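Unit 4 handout: Planning a purchase for a robot work area
Instructor: Auður Kvaran

Read this before the lab session in February. Bring your draft equipment list with you, on paper. The worksheet has 60 lines and most groups use fewer.

1. Start with the task

Write down the task in one sentence before you open a catalog. "Put a piece of fruit in a basket and put the basket on a shelf" is a good sentence. "General manipulation" is not, and I will hand it back. The sentence tells you how high the table should be, how far the robot has to reach, and what size the objects are.

2. Four columns

Sort everything into these columns:

Robot and hands
Furniture and fixtures
Cables, mounts and power
Consumables and props

Students usually spend all their time on the first column. Last year Oluf Ladefoged's group had a very careful comparison of two arms and had left out the table. The other three columns are small money per item, but they stop work just the same when something is missing.

3. Quotes

Ask for at least 3 quotes for anything in column one. For the class exercise the suppliers are Kundley, Bisgaard and Cunadberg. Their quotes are in the course folder. Read the parts about shipping and spare fingers - two of the quotes leave spare fingers out of the price and you need to add them yourself before you compare.

Keep the quotes in the same order in your spreadsheet as on the worksheet. Kirsten Lykkegaard grades these and she goes line by line.

4. Furniture

The Listo desk in the exercise costs 496 with a height-adjustable base and 317 with a fixed one. Which one you pick depends on your task sentence. If the robot and the shelf stay the same all term, the fixed desk may do. If you plan to change robots, pay for the adjustable one and say so in your notes.

Measure the foot of the desk as well as the top. A long foot bar takes up floor where a walking robot wants to put its feet. Draw both on your floor plan, to scale.
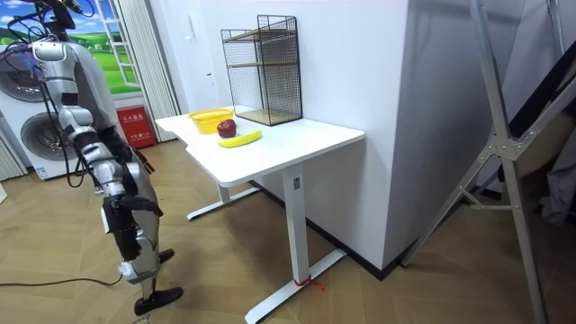
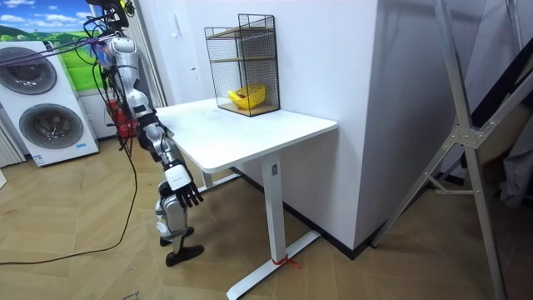 Humanoid robot at a white desk with a wire shelf, a yellow basket and cables.

5. Cables and floor space

Cable length is measured along the path the cable takes, with slack for the robot's full range of movement. Add a line for ties and hooks. Mark the cable route on the floor plan in a second color, and mark where people walk.

6. Props

Buy doubles. Write down the size and color of each item so the same thing can be ordered again next year. Skarphéðinn Holst keeps the lab's prop list and will let you copy from it.

7. What to hand in

One task sentence, the worksheet, the floor plan, and half a page on what you would cut if the budget dropped by a quarter. Questions about the format go to Halldóra Frandsen, office hours from 2 p.m.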